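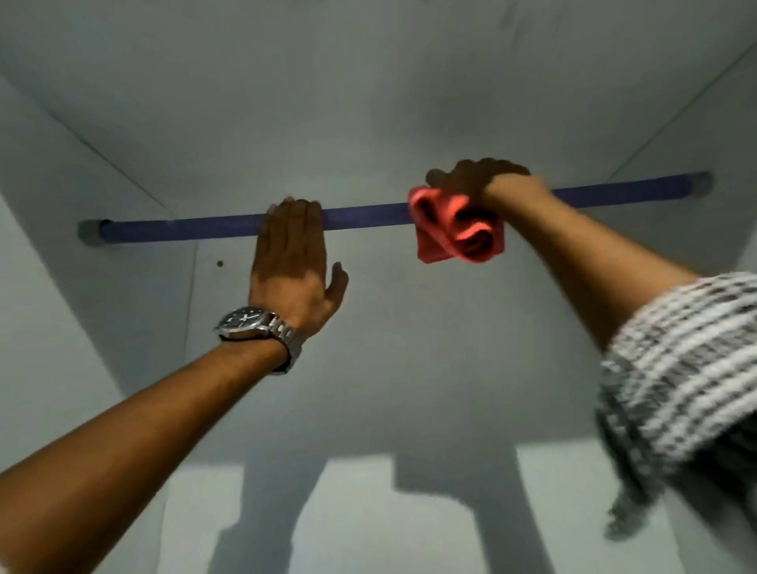
Re: closet rods sagging, what are people using

Quick one, on my lunch. Sorry for the top half being short, see below for the original.

> Moved into the Wainwright building in August and the bedroom
> closet rod has come down on me twice. It's one of those two-piece
> telescoping ones. Landlord says hang less stuff. I own a normal
> amount of coats. Do I need a thicker rod or is it the ends?
> Also does anyone know if the Stimden ones are worth the extra,
> the Helluder store has them but no one there could tell me.
> Closet is 992 mm inside, I measured at the back.

It's the ends. Almost always the ends. Rod itself rarely fails unless it's the skinny kind pulled out to full length, and then you'd see it bow in the middle first.

Things to check, no special order:

– What are the cups screwed into. If it's just drywall you are wasting your time, doesn't matter how good the rod is. Find the stud or put a strip of wood across the side wall and screw into that. I used 1x4, painted it same as the wall, you forget it's there.

– Measure at the front AND the back, and up where the rod goes, not at the floor. Old closets are never square. Mine was out by a good bit and the first rod I cut was too short. Sat in the cup by a hair and dropped everything at 2 in the morning.

– Level. A little slope won't hurt but hangers creep down to the low end over a few weeks and then all the weight is on one side. Which is prob what happened to you the second time.

– One-piece over telescoping if you can get it cut. The joint is where it catches the hangers too, drives me nuts.

On Stimden, I have two of them. Fine. Rod's good, the screws in the bag are junk, throw them out and buy proper ones. I wouldn't pay extra for the Fumia, same thing in a nicer box as far as I can tell. Weight limit on mine said 200 lb but that's with a center bracket, read the small print.

At your width I'd add no center support unless it's all winter coats. Up to you. If you do, put it into the shelf above not the back wall, otherwise hangers won't slide past it.

Paint: don't. It scrapes off on the hooks and ends up on your collars. Learned that with a white shirt.

Oh and take the clothes out before you start. I know. But I didnt.

I have about 3 feet of leftover 1x4 if you want it, can leave it by the mailboxes.

Print this message | E-mail this message

Comments

coatrack_ed: Agree on the screws. Mine sheared off while driving them in.

mapleside: Does the wood strip go all the way front to back or just behind the cup?

pl_tenant: Front to back, so you catch at least one stud. Mine only caught one and it's been fine for years.

third_floor_rear: Check your lease before screwing anything in, Wainwright kept part of my deposit over shelf holes.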